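Le grand retour des peluches sur le lit

Il y a un moment, vers huit heures du soir, où toutes les chambres d'enfant se ressemblent. Les livres ont glissé derrière le radiateur, une chaussette a disparu, et les peluches, elles, tiennent conseil sur la couette. J'adore ce moment. J'ai passé une partie du mois de juillet à Brulholm, à regarder comment les familles rangent leurs petites bêtes rembourrées, et je suis rentrée avec un carnet plein et une furieuse envie de paniers !

À l'atelier Okomine, Crisanto Yap répare des peluches depuis assez longtemps pour avoir un avis sur tout : les coutures, les yeux brodés, et surtout les coffres à couvercle, qu'il déteste. « Une peluche au fond d'un coffre, l'enfant l'oublie en une semaine. Dans un panier ouvert, elle reste dans le jeu. » Il a pesé devant moi un gros ours qui attendait une oreille neuve : 470 grammes, et 700 pour son voisin, un morse magnifique bourré de laine (je l'aurais bien emporté).

Sa méthode tient en peu de mots. On pose le panier sur le lit, à hauteur de petites mains, et on laisse l'enfant décider qui entre en premier. Les balles d'abord, en général, parce qu'elles se lancent. Les visages souriants passent souvent en dernier, on leur dit bonne nuit, ça prend un temps fou et c'est très bien comme ça. 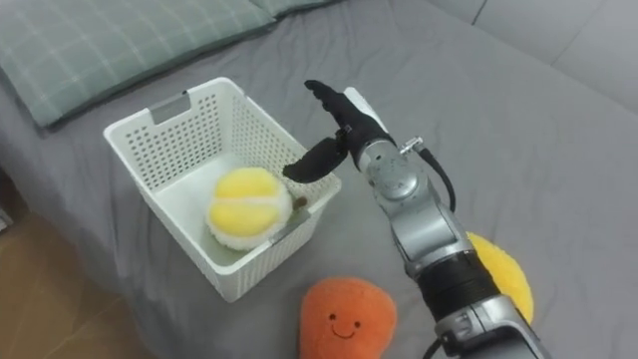 Le panier ajouré, mon chouchou

J'étais arrivée avec un faible pour l'osier. Il est beau, mais il accroche les boucles et les poils longs, et j'ai changé de camp devant le plastique blanc à petits trous : un bord épais et lisse, des parois qui laissent passer l'air, et un jaune ou un orange qui éclate là-dedans comme un bonbon. Sur un drap gris, avec un oreiller vert pâle, c'est franchement joli.

Rue Prudlow, une famille en a adopté 2, un par enfant, et la frontière est surveillée de près. Chez les Tiongson, un seul suffit pour toute la tribu. Le soir, il quitte le lit pour le parquet, et le matin il remonte, presque toujours plus rempli que la veille.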